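**Hand-held gripper: thin stuff slips, thick stuff is fine. Pad or finger shape?**

posted by trurgate_tom, Thu 20 October

Hi all! I've been building a pair of hand-held grippers at our shared workshop and I'm having a ridiculous amount of fun with it. Curved gray fingers, black mesh pads, the Fitadum trigger kit for the squeeze. We want to record people doing small jobs by hand and later have an arm copy the motions.

Trouble is flat things. Blocks, cups, the edge of a board — all great. Paper and thin strips creep out sideways when I turn my wrist. I got through 500 squeezes on the August pads before they went shiny, and the new ones are better but still not there. Do I change the mesh or the finger? Close-ups of the pads:
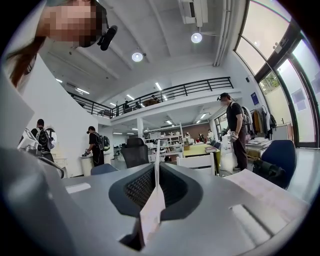
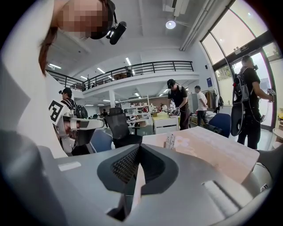
Any ideas welcome, I have a whole free weekend!

**Wing-sze Yau**

Love this build! I'd leave the mesh alone and look at how the fingers meet. If they touch at the tips first, a block hides the problem and a sheet of paper shows it right away. Try this:

1. Close the gripper slowly on a strip of carbon paper over plain paper.
2. Look at the mark. You want a full patch. A dot or a line means the pads aren't parallel.
3. Shim the base of one pad with tape, a layer at a time, and test again. I needed 3 layers on mine.

Wash the pads with dish soap too. Finger grease gets into mesh and stays there.

**benkirane_fan**

Get softer pads. Mine are softer and they hold fine.

**Bukutcombe Bits**

Softer does help with paper, but they wear out faster, so order spares. I'd also check for play in the hinge pins. We had 5 grippers on the bench and the two slippery ones both had a wobble you could feel with your thumb. New pins fixed one of them. The other is still in a drawer — if the carbon paper trick works on it I'll come back and post the marks!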